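Wovov will play an extra show at Grivside on Friday, after all 600 tickets for the first evening were sold in almost 15 minutes. The band comes with songs from the new album "Zurelau" - their first one in English. 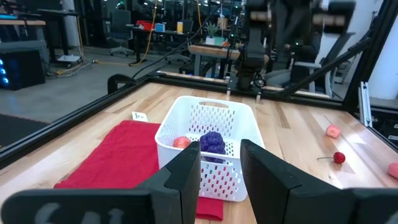 By the Music Desk

The duo Mabuza opens both evenings. Doors are at 7 p.m., and there are still 318 tickets left for the extra show. Wovov continue the tour in May, with 17 more concerts in smaller halls.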